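27 Nov 2024 – Skumia rig, Gerascombe workshop

Long one today, sorry. The rig stopped itself again in the night and I came in to a red lamp and a very full error log, so most of the morning went on that before I got near anything on my own list.

For anyone picking this up: Skumia is the switch-pressing cell in the back bay, the one with the single arm that pokes the rocker switches on the Zosdale base units until they wear out or we do. It's meant to reach 4000 presses per switch without anyone touching it. Last night it got a bit past 2000 and then tripped on "no change of state", which is what it says when the finger has gone down, the force looks right and the contact hasn't closed. Same error as in August, so of course I assumed it was the same fault (finger tip worn, missing the rocker by a whisker). It wasn't!

What I did first, in order, so I don't do it all again:

- Homed the arm, checked it against the dowel in the base plate. Spot on.
- Took the finger tip off and looked at it under the lamp. A bit shiny, no flat on it. Put it back.
- Ran ten slow presses by hand from the pendant on each rocker. Three of the positions fine. On the fourth you could feel it go over with a click and the input light just sat there.
- Swapped the input cable to the next channel. No difference, so the card is all right.

So the cell was telling the truth and the fault was in the base unit. I owe the error message an apology after everything I called it at eight o'clock this morning.

Daithí came over with the meter and we buzzed the leads from the outside. One circuit came and went when he leaned on the cable, which pointed at the spade connectors where they push on to the back of the switches. Treasa reckons it's vibration: the finger lifts off quite sharply at the end of each press, the clamp on the fixture has a little bit of give, and that adds up over a few thousand goes. I think she's right. I'd been chasing force on the way down and never gave a thought to how fast it comes back up.

Clamp, then. The fixture holds the base by its rim with two toggle clamps and a nylon pad under each. Both pads have taken a set, and the left one has a groove you can feel with a fingernail. I've turned them over for now and Caoimhe is going to cut new ones in the harder grade. While the fixture was empty I also

- wiped the base plate down and re-torqued the four corner bolts (one of them was only just past finger tight, naughty)
- greased the arm's second joint, which was due anyway
- cleaned the little window on the light curtain
- tied the finger's air line back so it no longer rubs on the elbow. It had a dull patch on it, not through, but I've put a spare length in the drawer with a label on.

Then settings. I've dropped the lift-off speed to half what it was and added a short dwell at the bottom of the press, long enough for the input to settle before it's read. That costs us time, and Ita will notice because her schedule has the Zosdale job finished this week. I did the sum for her: with the new dwell we'd still be at 3000 by the time she wants the interim numbers, which she said she can live with. I saved the old program under the old name with "fast" on the end. Please don't run it.

Also changed: the rig now pauses after three missed reads in a row on the same rocker and parks the arm. Before, it tried to carry on and filled the log, and finding the first bad press in there is no fun at all. Moushumi wrote the change in the time it took me to make the tea – thank you, Moushumi.

The rest of the day was the base unit itself, opened up on the bench so we could get at the wiring and the switches. The spares order from Arellano turned up short of crimps but with plenty of everything else, so no excuse for putting it off.

Base on the bench, hex keys out behind it:

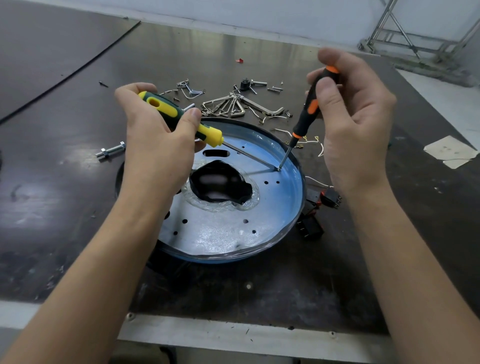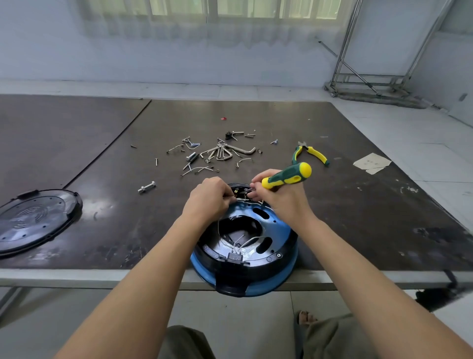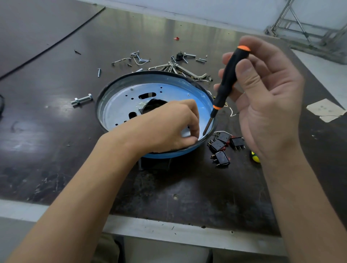 Before any base goes back in the fixture I want a pull test on every spade, just a firm tug with fingers, and then the ten slow presses from the pendant again with somebody watching the input lights. If all four positions read cleanly, start the new program from zero. I did wonder about carrying the count on from where it stopped, but with the wiring disturbed it isn't the same test any more, and Zosdale would be quite right to moan about it. Treasa agrees, Ita sighed.

Things I haven't got to:

- The park position is too low. The arm clears the fixture but only just, and if someone leaves a clamp handle standing up it'll catch. Raise it by a hand's width and re-teach the approach.
- Force reading drifts a little as the cell warms up. Daithí thinks it's the sensor cable near the drive. Needs an hour with the covers off.
- The beeper. Still no beeper. It stopped at some silly hour and sat there until morning with nothing but a lamp.
- Crimps! Caoimhe has rung Arellano, they'll send them on.

Key for the cell guard is back on its hook. The log from last night is in the shared folder, and the first missed read is marked in yellow. If you're in before me, check the air is at the usual setting before you home the arm, as I had it turned down for the pendant work and can't swear I turned it back up.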